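Pay to have less: decluttering club opens its doors in Clirnell

Thursday, August 25, 2022

A firm that charges people to get rid of their belongings has taken over the old carpet showroom in Clirnell, and says it will change how the town feels about its own front rooms.

Cilico, which already runs two similar clubs further up the coast, opened the branch on Monday with free tea, a talk on "living lightly" and a queue that reached as far as the chemist. Membership costs £20 a month. For that, members get a weekly group session, a workbook and the use of a telephone line on which they can discuss, with a trained listener, whether to keep the fondue set.

The company claims that the average home in the area holds 307 things its owners have not touched in a year. Asked where the figure came from, a spokeswoman said it was based on a survey carried out in July. Asked how many homes had been surveyed, she said she would check. The answer had not arrived by the time of writing.

The method itself will be familiar to anyone who has picked up a self-help book in an airport. Members go through the house one room at a time, hold each item and ask what it is doing for them. Things that pass are put back. Things that fail go into a grey sack, sold by Cilico in packs, and the sack leaves the house before the weekend. There is a course called Brophy, aimed at people who have lost a parent and are left with the contents of a whole house, and a shorter one for couples who disagree about books.

Some of this is sensible enough. Plenty of people are worn down by cupboards they can't shut, and it may be easier to face the job in company. Several of those in Monday's queue said they had been meaning to tackle a spare room or a loft for years and wanted a date in the diary to make them do it. One woman had already filled her car boot and was disappointed to learn that the club doesn't take donations.

But the claims go a good deal further than tidy cupboards. The leaflet handed out at the door promises better sleep, warmer friendships and "a truer self within 100 days". It offers no evidence for any of it beyond a page of comments from earlier members, all signed with initials. There is no mention of what happens to those who finish the course and find that their self is much as it was, only with fewer jugs. 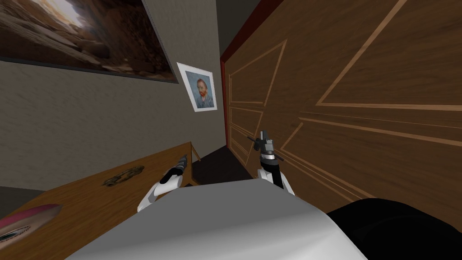

Walls get a chapter of their own in the workbook. Readers are told to take down every picture in the house, live with the bare plaster for a month and put back only what they have missed. It is an odd piece of advice for a course about finding out who you are. Many people hang a thing because an aunt gave it to them, or because it covers a crack, and are quite fond of it on those grounds. They may not miss it in a month. They might well miss it in ten years, by which time it will be in somebody else's hall.

Then there is the shop. Anyone leaving the talk had to pass through it, and it was well stocked for a business that preaches going without. Storage boxes in the Sandard range start at £20 each and come in oatmeal or slate. There are also candles, linen sprays and a notebook for writing down what you have given away. The spokeswoman said the products were "tools, not clutter" and that members were under no pressure to buy.

Cilico says over 700 people have signed up in Clirnell so far, though that number includes those who left an email address in return for the tea. The first month can be cancelled without charge. After that the contract runs for a full year, a detail found on the back of the form - in rather small type - and not brought up during the talk.

The town's charity shops are watching with interest. Two of them said they had been busier than usual this week, mainly with kitchenware, and one has asked people to stop leaving grey sacks in the doorway overnight.

Sessions run on weekday evenings. The library's free sorting-out group, now in its sixth year, still meets upstairs and has places.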